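[Trevness-preserves] Re: Blackcurrant cordial going flat in taste, and labels

From: Denise Mellor
To: Trevness preserves list

On December 27, 2019, Roya Shahbazi wrote:

> Hello all,
>
> I joined the list in the autumn and have been reading the old messages. I have a question about blackcurrant cordial that I couldn't find answered, though there was a long thread on elderflower which came near it.
>
> In July I made two lots from the same bushes, picked a week apart. Both were done the way my aunt did it: fruit and a little water in a pan, simmer until the skins burst, drip through muslin overnight, then measure the juice and add sugar. The first lot I brought up hot again after the sugar went in. The second I only stirred until the sugar had gone, because I was told on a course that cooking it twice spoils the flavour.
>
> I opened one of each over Christmas. The first is fine. The second is a good colour but tastes of very little except sugar, and there is a thick layer at the bottom that doesn't mix back in properly. It isn't fizzy and it doesn't smell wrong.
>
> My notes say 589 g of sugar to the litre of juice for the first lot. For the second they say 495 g, but I may have run short and not written down why.
>
> Is the difference down to the sugar, the second heating, or the fruit? And is the second lot safe to give away? I had promised some to my neighbours.
>
> Also, does anyone have a label that survives the fridge? Mine slide off.
>
> Roya Shahbazi

Hello Roya, and welcome.

I'll take your questions in a different order from the one you asked them in, with the safety one first.

I wouldn't give the second lot away. It may well be perfectly all right, and if it has been in the fridge since July and doesn't fizz or smell of yeast then you may decide to drink it yourself. But 495 g to the litre is low for something that wasn't heated again after the sugar went in, and you can't tell your neighbours how it was kept once it is in their cupboard. If you want to use it up, boil it down for a sauce, or put it into a jelly. It will set well enough with some cooking apple juice added.

If any of it was kept in the larder and not in the fridge, I would throw that part out.

Now the flavour. I don't think the second heating is your answer. I used to believe the same thing you were told, and for elderflower it is true to some degree, because what you want from the flowers goes off in the steam. Blackcurrants are much tougher. I have heated the juice a second time for years and the only batches I have been unhappy with were ones where I let it boil hard while I was doing something else. Keep it under a simmer and take it off when it is too hot to be comfortable with a clean finger held above it, or use a thermometer and stop at 75 or so.

I think it was the fruit. You say the picking was a week apart from the same bushes. In a hot spell a week is a long time for blackcurrants. The early ones on the strig have gone soft and sweet and lost their sharpness, and it is the sharpness that you taste when the cordial is let down with water. Without it you get what you describe, a good dark colour and a taste of sugar. Less sugar doesn't cure that. If your second picking was after rain as well, the juice would have been thinner to begin with.

The cure is lemon juice or citric acid. I add the juice of one lemon to each litre from the first picking and two from the second, and I taste it diluted before bottling, never neat. Neat cordial tells you very little. One part to five of cold water, in a glass, and then wait a minute and have another sip. Hilde Baert taught me to do this and she is strict about the water being cold.

You can also do it now. Open a bottle, add a teaspoon of lemon juice to a glass of it made up, and see whether the blackcurrant comes back. If it does, you know it was acid that was missing. I would be interested to hear.

The layer at the bottom is pectin and fine bits of skin. Was the muslin squeezed? I know it is tempting at six in the morning when there is a good cupful still sitting in the bag. Squeezing gives you more juice, but it sends all the fine stuff through, and it settles over the following months into a sort of loose jelly. It does no harm. The second lot may also have had more pectin in it just from the longer drip. If you want it clear, let the juice stand in a tall jug in the fridge for a day before you add the sugar, and pour off the top. There will be an inch or so at the bottom you can put into a crumble.

Jocelyn Javier uses a pectin enzyme and gets it as clear as shop cordial. I have never got round to it. She may answer you herself, she is on the list but reads it in bursts.

On quantities, your 589 g is a sensible figure and I would stay there or go slightly over. I went back through my own book this evening. My batches over the years run from a little under 500 g up to 700 g, and the one I have marked as the best keeper was 596 g to the litre, with two lemons, heated once after the sugar and bottled straight away. So your aunt was close to the same thing. I would go on following her and leave the course alone on that point.

A few things about bottling, as they often get left out of recipes:

Wash the bottles in hot soapy water, rinse them, and put them in the oven at 120 for twenty minutes, lying down. Leave them in there until you are ready. Cold bottles and hot cordial will cost you a bottle sooner or later. I lost three in one afternoon in Fuden when I was using my sister's kitchen and she had the window open.

Boil the caps if they are metal. Don't put rubber rings through the oven, they go hard. Rubber rings want five minutes in just-boiled water and a look over for cracks, and they should be replaced every second year whether they look tired or not.

Fill to within two fingers of the top, cap, and then lie the bottle on its side for a couple of minutes so that the hot cordial gets to the inside of the cap.

If you want it to keep outside the fridge you need to stand the filled bottles in a deep pan of water and hold them at heat for twenty to thirty minutes, with a folded cloth underneath so they don't sit on the metal. Without that step, treat it as a fridge cordial. Mine is good for six weeks once opened and I have never had one last long enough to test it further.

Or freeze it. Plastic bottles, a good gap at the top, and thaw it in the fridge overnight. Marilou Sarmiento freezes all of hers and says the flavour is better in February than mine is in October. I have tasted both and she is right, but I don't have the freezer space.

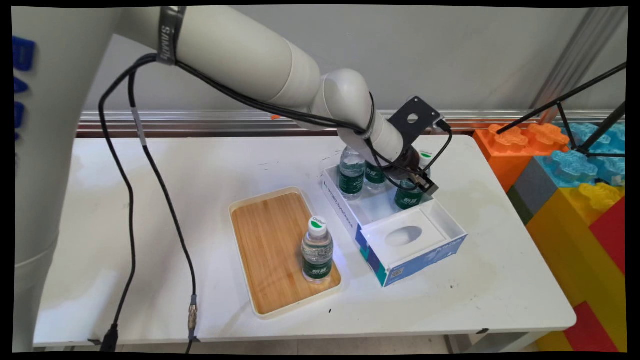 Small bottles are better than big ones. I moved from litres down to 300 ml some years ago and it cut the waste to almost nothing. A household of two doesn't get through a litre before it begins to turn, and people you give it to feel they have to save a big bottle for something. The small ones cost more each, so keep asking for them back. I write "please return" on the label and get a bit over half.

Which brings me to your labels. The ones sold for jam jars are made for dry cupboards and the glue lets go as soon as there is wet on the glass. I have tried most things. Plain paper stuck on with milk works surprisingly well: brush a little milk on the back with a pastry brush, press it on, leave it to dry overnight. It holds in the fridge and comes off in warm water when you want the bottle again. Write on it in pencil. Ink runs, and most felt pens fade if the shelf gets any sun.

The other way is a luggage tag and string around the neck. It can't slide off and you can get the whole recipe on the back. For presents I do that. For our own shelf I use milk.

Whatever you use, put the picking date on it as well as the bottling date. It would have saved you some guessing here, and I say that as someone with two bottles in the larder marked only "red".

For next summer, I would pick when about three quarters of the fruit on the strig is black and the tip ones are still firm, take the whole strig, and do it all in one go if you can find the hours. If you have to pick twice, mix the two. Freeze the first picking and cook it together with the second. The frozen fruit gives up its juice more easily, so use less water in the pan than your aunt's recipe says. I use half.

Do you know which variety you have? If the bushes were there when you moved in, you may not, but it makes a difference to how sharp they are. Some of the older ones in this area came as cuttings from the Navarro nursery before it closed, and they are sharp enough to need more sugar than anything I have said here. Hilde has some and might know them by the leaf if you took her a shoot in spring.

On the list business while I am writing: I have had two people ask whether we are doing the bulk order of bottles from Putevo again. Yes, if there is enough interest. Tell me what you want by the end of next month, off the list please, with the size and whether you need caps. I can't split boxes this time. Last year I was left with a good many odd swing tops and they are still in my hall.

And would whoever borrowed the tall straining stand please let Marilou know they have it. She doesn't need it until the rhubarb starts.

Denise Mellor

_______________________________________________
Trevness-preserves mailing list
To leave the list, send a message with "unsubscribe" in the subject line.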